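## 5. Line posts, strainer posts and first wire

This section applies to the Skavport farm gate and fence kit, galvanised steel pattern, supplied by Peixoto. Read Section 4 (site survey and marking out) first. The string line must still be in place.

### 5.1 Before you start

Check the bundle tags against the delivery docket. Line posts and strainer posts are tagged separately and are not interchangeable. Strainer posts have the heavier wall and carry a welded stay lug near the top.

Tools required:

- post driver, manual or petrol
- spirit level, magnetic edge
- chain strainers, one pair
- fencing pliers
- shovel and crowbar
- tape measure

> **CAUTION:** Request underground service plans before driving any post. Do not rely on old trench lines or on the position of an existing fence.

> **CAUTION:** Wear gloves, eye protection and closed boots. High-tensile wire recoils when cut or released.

### 5.2 Setting the strainer posts

1. Dig the hole at the end peg. Keep the sides vertical and square off the base with the crowbar.
2. Place 2 shovels of drainage gravel in the base and tamp.
3. Stand the strainer post with the stay lug facing down the fence line.
4. Check plumb on two adjacent faces. Do not use the stay lug face, as the weld can hold the level off the surface.
5. Fill with concrete to 15 mm below ground level. Rod the mix as you go to release trapped air.
6. Recheck plumb before the mix stiffens.
7. Top up with soil after curing, sloping it away from the post.

Leave the concrete for the full curing period printed on the bag. In cold or wet weather allow longer. Wire tension applied to green concrete will tilt the post and the tilt cannot be corrected by re-tensioning.

**Note:** In sandy ground, fit the bolt-on foot plate (supplied in the hardware box, Brernard pattern) before step 3. The foot plate bolts are tightened with the post lying on the ground.

### 5.3 Fitting the stay

1. Hook the upper end of the stay into the lug.
2. Lay the stay block on undisturbed soil in line with the fence.
3. Seat the lower end of the stay in the block recess.
4. Drive the block forward with the crowbar until the stay is firm by hand.

Do not overdrive the block. A stay that lifts the strainer post in its footing has been driven too far. Back it off and repack the soil.

### 5.4 Driving the line posts

1. Set the first line post against the string, on the stock side.
2. Turn the post so that the wire holes run across the line and the flat faces the stock.
3. Start the post with light blows. Check plumb after the first few.
4. Drive to the depth mark stamped on the post. The stamped height above ground should be even along the run.
5. Repeat for each peg.

If a post strikes rock, withdraw it and move along the line by no more than 520 mm. Where that is not enough, core the hole and set the post in concrete. A post with a mushroomed head may be dressed with a file and coated with cold galvanising paint. A post bent below the depth mark must be replaced. 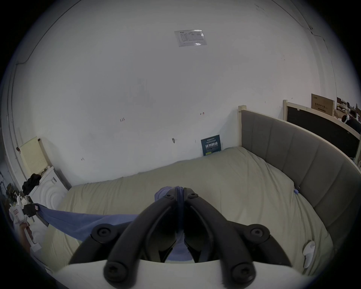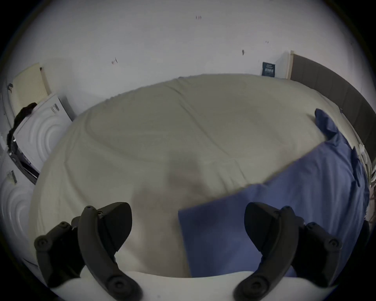 ### 5.5 Field comment on post orientation

Aparecida Falcão wrote in after fitting the kit along a creek paddock that step 2 of 5.4 is easy to misread on a boundary with stock on both sides. She turned the flats towards the neighbour's cattle, found the wire clips would not seat from her own side, and had to pull the posts and drive them again. Her suggestion is to decide which side the clips will be worked from and treat that as the stock side for the whole run. She also asked whether the posts could be turned in place with a wrench.

The suggestion is correct and may be followed for any shared boundary. Turning a driven post in place is not recommended. It opens the soil around the shank and the post will work loose under load.

### 5.6 Running the first wire

The bottom wire goes on first. It sets the ground clearance and is used to check the line of the posts.

1. Place the coil on the spinner at the far strainer. Cut the ties in the order shown on the coil tag.
2. Walk the free end through the lowest hole of each line post.
3. Tie off at the near strainer with a figure-eight knot.
4. Fit the chain strainers at the far strainer and take up the slack.
5. Sight along the wire. Any post standing proud of the line is to be corrected now.
6. Bring the wire up to working tension, using the gauge supplied.
7. Tie off and trim the tail to 5 cm. Bend the tail back against the post.

> **CAUTION:** Do not stand astride the wire or in line with it during steps 4 to 7.

**Note:** Wire tension falls overnight after the first strain. Check again the next day before fitting the remaining wires. Posts on the outside of a curve should be checked for lean at the same time.

Gate hardware for Kevbridge hinges is covered in Section 6. Do not hang a gate from a strainer post until all wires on that post have been tensioned.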